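Kitchen utensil crock

A utensil crock (also utensil holder, spoon jar, or, in catalogs, "countertop caddy") is an open-topped upright container in which cooking tools are stored with their working ends in the air. It is found beside the stove in a great many home kitchens, where it holds the ladle, the spatulas, one or two wooden spoons and a whisk, along with several things nobody in the household remembers buying. It is usually made of glazed stoneware, metal, glass or plastic.

Distinction from the cutlery tray

The crock is normally discussed together with the cutlery tray, its horizontal relative. The tray is a shallow, divided insert, sold for drawers, in which flatware is sorted by type. The division of labor between the two is simple in principle: tools used for eating lie down, and tools used for cooking stand up. Peelers, can openers and corkscrews belong clearly to neither group and tend to migrate to a third location, the junk drawer, which has its own literature.

Form and materials

Most crocks are cylinders between five and seven inches tall. A shorter one tips over when loaded with a full-sized ladle, and a taller one swallows the paring knife, which should not have been in there to begin with. Stoneware is favored for its weight. Metal holders are lighter and easier to wash, and many are perforated so that damp handles can dry. The perforations also let crumbs in, and makers have been slow to mention this.

The Nevthorpe pottery sold a salt-glazed model in 3 sizes, the largest of which was marketed to hotels and bought mostly by people who wanted an umbrella stand. The Kerer company later introduced a steel version with a removable divider. Surviving examples are nearly always missing the divider.

Contents

The Cliline household survey, which visited 114 kitchens one October, remains the most patient study of the subject. It found a median of 13 tools per crock. Owners asked to name the ones they had used in the past week generally stopped at four, then added the ladle out of loyalty. The survey also recorded pens, a single chopstick, drinking straws, and in one case a thermometer reading the temperature of the other tools.

The ladle holds a special position in the arrangement. Its bowl is too wide to go in first and its handle too long to go in last, so it leans outward at an angle and decides where everything else must stand. Attempts to correct this with a hooked handle have mainly produced ladles that come out of the crock with a whisk attached.

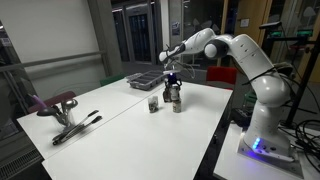 Placement is the other matter on which households divide. The stove side is traditional and convenient, and it exposes every handle to a fine mist of cooking oil. The far end of the counter is cleaner but requires a walk at the exact moment the onions begin to catch. Small tins and jars of seasoning follow the same pattern: they start the week in a cabinet and finish it next to the pan. Several manuals recommend keeping the crock, the tray and the spices within one arm's reach of each other, without saying whose arm.

Care

The inside of the crock is washed less often than anything else on the counter. Standard advice is to empty it monthly, wash and dry it thoroughly, and return only the tools that are in use. The Akgül guide to small kitchens suggests putting the rest in a box for a season - a step most readers perform in full, except for opening the box again.

Collecting

Older crocks have a modest following. An auction held on June 2, 2009 offered some 3000 pieces of kitchen stoneware, utensil crocks among them, in mixed lots. Chips to the rim are common and lower the price slightly. Original contents are not considered to add value.

See also: Cutlery tray; Junk drawer; Spice rack; Trivet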